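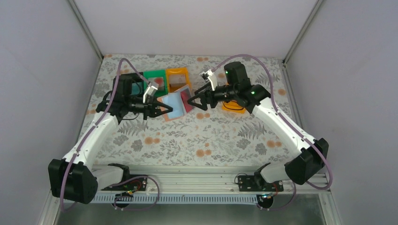

Fern fronds and small orange flowers on a light gray cloth.

FOR IMMEDIATE RELEASE

Mali Watkins and Wyn Prosser confirm engagement, will star together in season two of "Pekville"

PUSTSTEAD — Two bits of news today from Stidomen, and yes, both are true. Mali Watkins and Wyn Prosser are engaged. And they are both coming back for season two of "Pekville," the small-town drama that put them on screen together in the first place.

The couple gave a joint statement this morning, ahead of the cast call:

"We have kept this to ourselves and our families for a while and it was nice, having it quiet. But people were starting to guess. We're very happy. We're getting married next year, somewhere small, and we would love it if everyone could be as kind about it as you've been about the show."

No date for the wedding. No location either. Please don't ask the publicity desk for one, we don't have it.

Watkins plays Dr. Nell Arden in the series, Prosser plays her brother-in-law Cal. The two met at a table read and did not share a scene until the fourth episode. Prosser was already known to theater audiences for his run in "The Salt Road." For Watkins it was a first lead role after several years of guest parts, mostly nurses and one very short-lived detective.

What's happening with the show

Season two runs seven episodes, one a week, starting in November on Stidomen. Production company is again Subramaniam. Filming has been going on in and around Puststead since spring and wraps shortly.

Afia Acheampong returns as showrunner. Jaruwan Siriwan joins as director of the first two episodes, taking over from Mabli Gwilliam, who moves up to executive producer.

"I wrote the last hour of the season before I knew about Mali and Wyn," Acheampong said. "Then they told me, in the parking lot, with lunch in their hands. I cried a little and then I asked if I had to change the ending. They said please dont. So it stays."

Siriwan on stepping in: "It's a cast that already knows each other's timing. I mostly had to learn when to keep quiet."

New faces this season include a whole second family, the Harlows, who buy the closed-down ferry office at the end of episode one. Casting for the Harlows will be announced separately. The open call for the younger Harlow son brought in 171 actors over a weekend and the part went to someone who had never been on camera before. Name to come.

The first season's theme song is back too, in a slower version. Same singer.

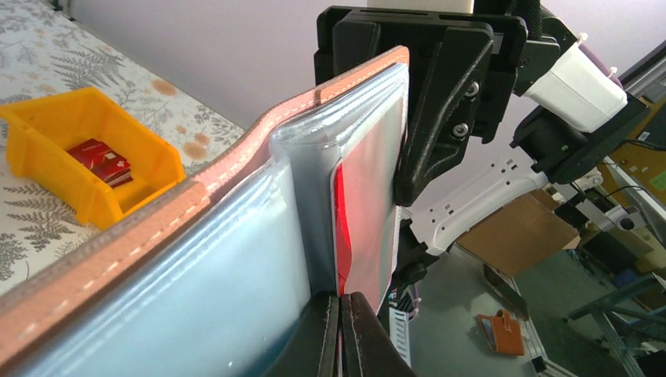
Fan screening in Puststead

There will be a free screening of the first episode at the Puststead Playhouse the night before it streams. Doors at 6:30 p.m., episode at 7, short talk afterward with Acheampong, Gwilliam and Siriwan. Watkins and Prosser hope to attend, schedules allowing — not a promise.

Seats go by drawing. Last year's drawing got 2,692 entries for a much smaller room, so enter early and enter once. Duplicate entries get tossed. The form goes live on the Stidomen site at noon on the first day of November. Winners hear by email, two seats each, no transfers.

Accessible seating is held back from the drawing, tick the box on the form.

Interviews

Watkins and Prosser will do a limited number of interviews on the series. Questions on the engagement should be kept to the statement above. Phone and video only until filming wraps. No set visits this time, sorry.

Acheampong, Gwilliam and Siriwan are available seperately, mornings are best.

Preview episodes for reviewers: the first two, on request, under embargo. Requests from previously approved outlets will be handled first. Everyone else, please include a link to recent coverage.

About "Pekville"

An hour-long drama about a doctor who comes home to take over her late father's practice and finds half the town owes him money. Created by Afia Acheampong. Season one is streaming now on Stidomen.

Media contact: Publicity desk, Subramaniam, Puststead office

###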